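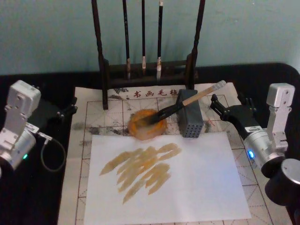 From: Espinoza
To: Jesalbridge Brush & Ink list
Date: July 28, 2026
Subject: Re: felt mats, and is color cheating?

> Hi all. I've been doing plain black ink on newspaper since
> April and I'm ready to set up a proper corner for it. Two
> questions. First, do I really need one of those felt mats
> with the grid on it, or will an old blanket do? The ones I've
> looked at seem expensive for a piece of felt, and I'm scared
> of staining it the first day.
>
> Second, is it silly to want to work in color this early? I
> got a little pot of yellow ochre from the Curari sampler and
> I keep looking at it. Also my desk is tiny and my brushes
> keep rolling off it, so any setup advice is welcome.

Oh, I love this question, and I'm answering it with paint on my fingers so forgive the typos!

Mat first. A blanket works. I used a folded gray army blanket for my first two years and the characters were no worse for it (they were bad for other reasons). What you want under the paper is something soft and a bit thirsty, so the ink that comes through doesn't puddle and pull the sheet down onto the desk. Any thick wool felt or dense blanket does that. Fuzzy fleece doesn't, it slides around and the paper wrinkles.

But get the gridded mat when you can, because the grid is such a help. Mine is the common kind with reddish-brown squares, and every square has the dashed diagonals and center lines running through it, and the red 书画毛毡 across the top, which is just "calligraphy and painting felt." With thin paper you can see the squares right through the sheet and you get your spacing for free. With heavier paper you can't see much, but I still line the edge of the sheet up with the lines and it keeps me from drifting uphill, which I do terribly, especially on the last column.

As for staining it, you will! Mine has gray and black smudges all over and one really good patch of gray left of center. That's from a whole winter of resting a loaded brush in the same place while I thought about the next stroke. It makes no difference to the work once the ink is dry. Please don't machine wash it. I did that once with a small one and it came out the size of a potholder. Cold water in the tub, press, don't wring, lay flat on a towel. I do it maybe twice a year and the stains stay put anyway.

Now the ochre. Not silly at all! Use it! I started putting a round orange dish of yellow ochre in the middle of the mat this summer and I've been happier at the desk than I have in ages. It's a wonderful color to start with. It forgives a lot, it's lovely thick and it's lovely watered down, and it sits nicely next to black if you want to add a few characters afterward. Things I've learned so far:

Mix it thicker than you think and thin it on the brush. If you thin the whole dish you can't get it back, and you end up squeezing in more and more until you have enough for a barn.

Stir every few minutes. The heavy part sinks and your third leaf will be a different yellow from your first.

Keep a brush just for color. I can't say this strongly enough. However well you rinse, there's ink up in the ferrule, and it comes down into the ochre at the worst moment and turns it to mud. Mine is an ordinary one with a light wooden handle, and the hanging ones have black handles, so I can't grab the wrong one even when I'm excited and not looking.

On brushes rolling off: prop the one you're using. I have a gray block full of little round holes that I stand up beside the dish. The handle lies across the top edge and the bristles rest in the paint, and it's the best brush rest I've ever had. A proper porcelain one is prettier but too low for a dish with a rim. Don't leave it like that over lunch, though. Bristles that sit in thick paint get a bend in them, and that takes a lot of patience to coax out.

The rest of the brushes go on the rack, tips down. Mine's a dark wooden one with two posts and a low crossbar, and I stand it at the very back so its base sits on the edge of the mat. That covers a bit of the printing but saves a few inches of desk, and with a tiny desk you'll want them. Hang them damp, after you've shaped the tip with your fingers.

Paper goes right in front of you, below the dish, so you never carry a full brush over clean paper. I had the dish off to the side for months and I have the spotted sheets to prove it.

Speaking of paper, the shop in Ganungate has the practice sheets back, 300 to a bundle, and they're the good slightly rough ones. I'll be driving over for mine next week and can bring back 6 bundles without filling the whole back seat. Write to me off list if you want one.

And please post your first ochre thing, whatever it is! I did loquats. They looked like potatoes and I have them on the fridge.

Espinoza

--
Jesalbridge Brush & Ink mailing list
Replies go to the whole list. To write to one member, change the address.
Message 495 in the archive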